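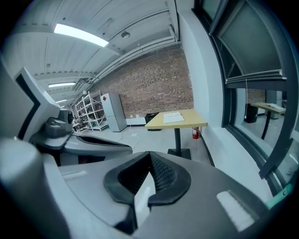
Gray plastic and black rubber, close up.

Put the manual back in the box

22 July 2018

Last month I bought a Skenider dishwasher to replace one that had run for 17 years. The old machine came with a stapled booklet of 80 pages. The new one came with a card the size of a playing card, and on the card was a web address.

I typed in the address. It took me to a page asking for my country, then my language, then the model number. The model number is on a plate inside the door, down low on the left edge, in gray print on gray metal. I read it with a flashlight, got it wrong once, and then got a list of files with names made of letters and numbers. The third one was mine. It covered four different machines, and every few pages it said that a feature might not be present on my model.

All I wanted to know was where the salt goes. It doesn't take salt. The machines sold in other countries do.

My opinion is that anything you have to install, clean or repair should be sold with its instructions printed on paper, in the language of the place where it is sold. I would make it a rule of law if I could. Until then I would like more people to say it out loud when they buy things.

The case for leaving the booklet out is easy to state. Paper costs money, it adds weight, and most buyers throw it away. A file can be corrected after the product ships and a booklet can't. I accept every part of that. I have thrown away plenty of booklets for toasters.

But the people who make this case talk as if the file will always be there. My Stimuvik thermostat is nine years old and works perfectly. The company was bought, the new owner changed the website, and the support page for anything older than five years now leads to the home page. I found the instructions in the end on a site run by someone who collects them and charges for a download. I paid almost 16 dollars to learn how to change the clock in spring.

A booklet from nine years ago would still be in the kitchen drawer. It would not need a password or a browser that somebody still supports. When the house is sold, it could stay in the drawer for the next owner, which is how I got the papers for my furnace.

There is also the matter of how the thing gets used. Instructions are read on the floor, with one hand holding a hose or a bracket and the other hand dirty. A phone goes dark after a minute. It wants a clean thumb to wake it up. The diagram you need is wider than the screen, so you see the left half with the part labels missing, then the right half with the part missing. A printed page lies open under your knee and shows you all of it.
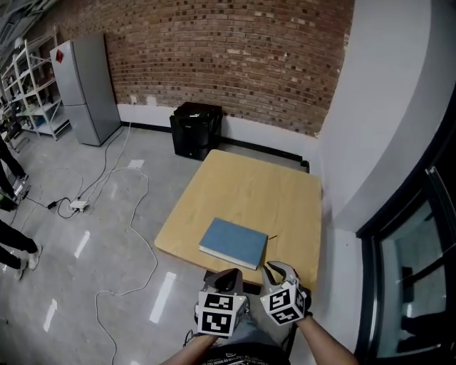 People who work on their own cars know this already. The shop manual for my first car was more than 600 pages long and I still have it, long after the car went to the yard. I wrote in it. I wrote down which bolt had a bad thread and what size socket fit the drain plug, and I put the date beside each oil change. A file will let you add notes too, if you have the right program, and if you remember three years later which copy you put them in.

Size matters less than people think. Latuheru sells a sewing machine with a printed guide that I would call a model for the trade. It is short. Threading comes first, with one large drawing for each step, and then the needle, the bobbin, the tension and a table of faults. It is in one language. The legal warnings are at the back. My guess is that a person wrote it with the machine on the desk in front of them, and I don't get that feeling from much that I read on a screen.

That brings me to the part of this I feel most strongly about. When a company has to pay for printing, somebody has to decide what goes in. Pages cost money, so they get checked, and the dull parts get cut. When the manual is a file, there is no reason to stop. Four models can go into one document, then six, and the job of sorting out which lines apply is handed to the person kneeling on the kitchen floor.

Koneo, which made my water filter, has gone one step further and has no manual at all. It has videos. The one on changing the cartridge runs for eleven minutes, and the first two are music and a view of a lake. The fact I needed was that the collar turns clockwise to come off. It would have fit on a label.

I don't think every product needs a book. A lamp doesn't. A kettle can get by with a folded sheet. For the larger things, the ones that are plumbed in or bolted down or expected to last ten years, I want the booklet, and I would pay a few dollars more for it. If a company would rather ask at the register whether I want one, that is fine too. I'd say yes every time.

As for the dishwasher, I printed the pages that apply to it and crossed out the lines about salt. They are in the drawer with the furnace papers. The print is a little faint toward the end, where the toner was running low, but you can read it.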